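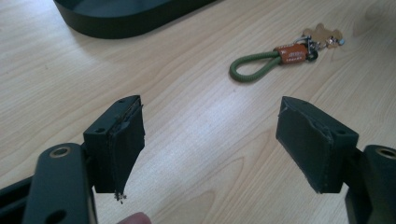
By Tahmineh Amini, Head of Community and Training, Clillen

Clillen Publishes Free Good-Practice Guide for Hand-Held Gripper Work

RANITZ, March – We are so pleased to share that the Clillen guide to good practice with hand-held grippers is finished, and that anyone who collects demonstrations for robot training can now read it, print it and scribble in the margins free of charge.

The guide runs to 20 pages and grew out of 309 comments sent in by people who do this work every day, at desks and kitchen counters, picking up the small things we all carry around (keychains very much included!). We read every comment, some of them more than once, and the guide is a good deal kinder and plainer for it.

A whole chapter goes to finger pads. Pads with lifted edges or loose threads should be noted in the session log before work starts, and a site should set its own written limit for when a pad is replaced. Operators are asked to check both fingers, look over the linkages and screws, and keep their own fingertips clear of the moving parts.

"People wanted rules they could follow on a busy morning without hunting for a manual," said Nima Kazemi, who edited the guide. "So the daily check fits on one page, and we fought hard to keep it there."

Other chapters cover rest breaks, personal items left on work surfaces, and what to write down when a grasp goes wrong. Our friends at Alipour have kindly printed 500 copies, which training sites may request from the Clillen office in Ranitz.

Press contact: Negin Fallahi, Clillen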